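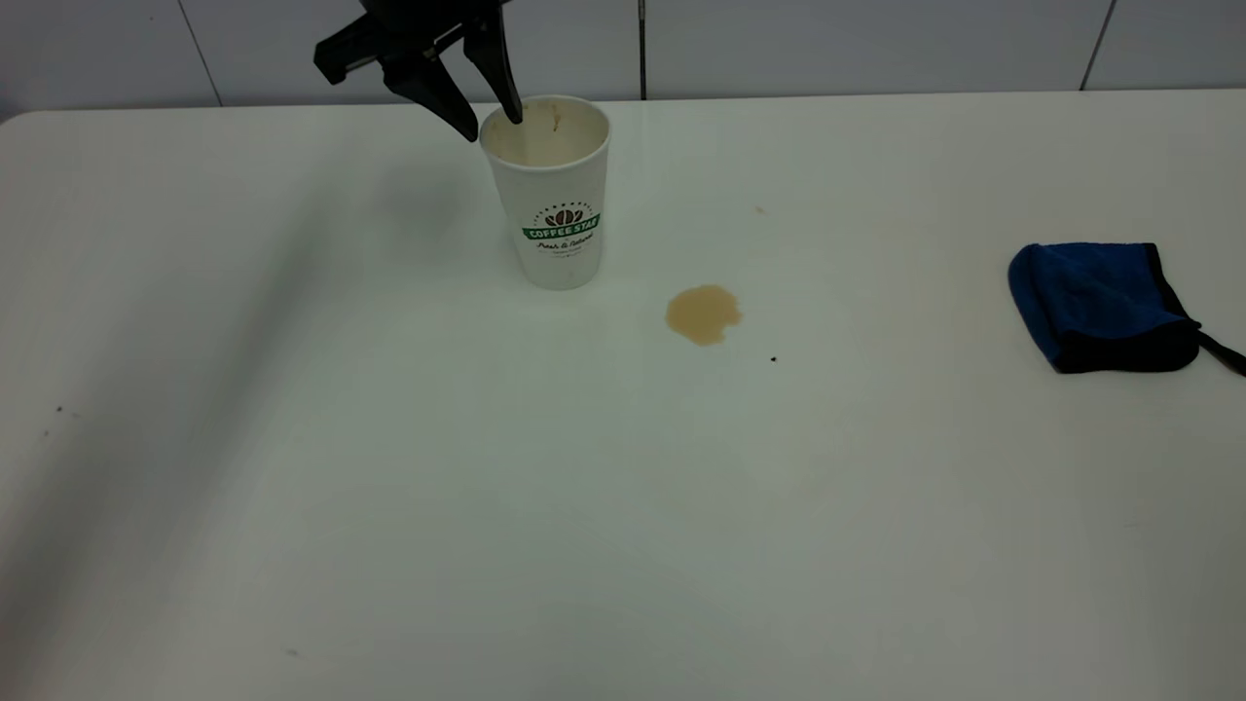
Róisín Geraghty

FIRKDALE, Mon 28 October – Heffernan, the bedding maker and retailer, today announced the launch of Lemura, a range of adjustable bed bases made for couples who prefer different sleeping positions. The range is on sale now at all 18 Heffernan stores.

Each Lemura base is built in two halves that raise and lower separately at the head and foot. The bases fit most latex, foam and pocket spring mattresses up to 12 inches thick, and are offered in queen, king and split king sizes. The motors are supplied by Stendar under an agreement signed in September.

Before launch, the company placed bases in the homes of nearly 200 customers. Their comments led to a quieter motor and a larger remote control with lighted buttons.

"Many of our customers share a bed but do not sleep the same way," said Gráinne Ní Chonaill, Managing Director of Heffernan. "Lemura lets one person sit up and read while the other lies flat – and neither has to give up a favorite mattress."

Delivery, assembly and removal of the old bed frame are included in the purchase price. Mattresses are sold separately. Bases ordered before the end of the year will carry an extended warranty on all moving parts.

Media inquiries should be directed to Róisín Geraghty, Heffernan Press Office, Firkdale.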